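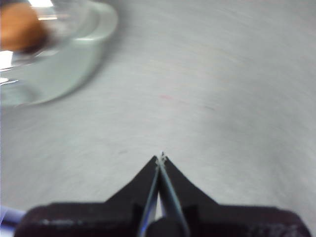
November at Rallis.

Fosach 1000/3000 Combination Water Stone
In stock, ships from our shop

I've been selling this stone since before we had a website, and it's still the one I hand to people who come in with a dull chef's knife and a slightly guilty look. It has a coarser face for getting an edge back and a finer face for making it nice, glued together into one brick that lives by my kitchen sink at home (in a sandwich tray, very glamorous).

Size and grits
Length: 197 mm
Coarse face: 1000 grit, gray
Fine face: 3000 grit, cream
Comes with: rubber-footed base, paper instructions

What it's good at

Kitchen knives, mostly. Chef's knives, paring knives, the petty knife you use for absolutely everything, and pocket knives if the steel isn't too exotic. I do my plane irons on it as well, though if woodworking is your main thing you'll probably want to go finer afterward and I'd be happy to sell you something for that too. Scissors, no. Bread knives, please no, the serrations will chew up the face and you'll be sad about both of them.

The 1000 side cuts faster than I expected the first time I used one. It raises a burr on ordinary stainless in a few minutes, and there's a gritty sort of feedback that tells you when you've wandered off your angle. The 3000 side is softer and smoother and builds up a lovely mud. Leave the mud alone! I see people rinsing it off every few strokes, and it's doing half the work.

Soaking

Ten minutes in plain cold water, or until the bubbles stop. Splash a little more on while you work. Don't leave it sitting in the tub for a week, which I did once over a vacation, and the glue line has looked a bit tired ever since. Let it dry on its side somewhere with air, away from the radiator and the dishwasher.

Keeping it flat

Every water stone dishes in the middle, and this one is on the softer end, so it'll happen sooner than you'd like. Scribble on the face with a pencil and rub it on a Plukelov flattening plate until the scribble is gone. I do mine every third or fourth session. You can use wet sandpaper on a piece of thick glass if you already have some lying around, and I did it that way for years before I got lazy.

Do you need the Clametti holder?

The base in the box is okay. It grips fine on a dry counter and slides a bit on a wet one, so I put a folded dish towel under mine. The Clametti holder clamps the stone at both ends and lifts it up enough that your knuckles clear the counter, and if you have big hands or you're sharpening a lot of knives in one go, it's a real pleasure. It opens wide enough for this stone with room to spare. Sold separately, sorry.

Things people email me about

Mine has a tiny chip on one corner. That's usually shipping, and it won't affect the sharpening. Round the edge over with the flattening plate. If it's more than a tiny chip, send me a picture and I'll swap it.

Is 3000 fine enough? For dinner, yes. It'll go through a ripe tomato with hardly any pressure. I own finer stones and use them mainly when I'm in a mood.

Can I use oil? No, water only. Once oil gets into it you can't really get it out.

Guarantee and returns

Fosach covers the bond between the two faces for 2 years. Normal wear isn't covered. Unused stones can come back to us in the original box, but once it's been soaked I can't take it back unless something's wrong with it.

Local pickup is at the side door, and please ring twice, the grinder's loud.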